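Kikska to get a seventh film, whether it wants one or not

17th April

Gririer has confirmed that Kikska, the monster series last seen sinking a ferry terminal, will return to cinemas in October with part 7. Krum Gashi directs again, having told an audience in Coste two years ago that he would sooner eat the costume.

The new one is called Zurkgate, after the lighthouse town where most of it takes place. The plot has been kept under wraps, though anyone who has sat through the other six could have a decent stab at it: something comes out of the sea, the mayor doesn't believe it, and the mayor is then stepped on.

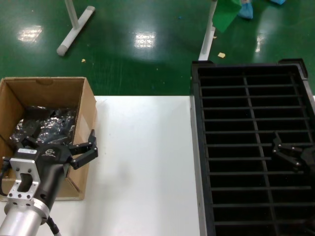

Do you need to have seen the earlier films?

Only part 2, which introduced the lighthouse keeper and her grudge. Gririer says the rest can be skipped, a generous thing to say about five films it is still selling as a box set.

Gashi has cut the running time to under two hours after complaints about part six, whose closing battle went on long enough for some viewers to miss the last bus. He has also promised 2,000 extras for the harbour stampede, up from 442 last time, when the same man in a yellow anorak could be spotted fleeing in four directions.

Coste's old Regal will host the first showing, with the director present for questions. Tickets go on sale in the summer. The costume will be there too, apparently uneaten.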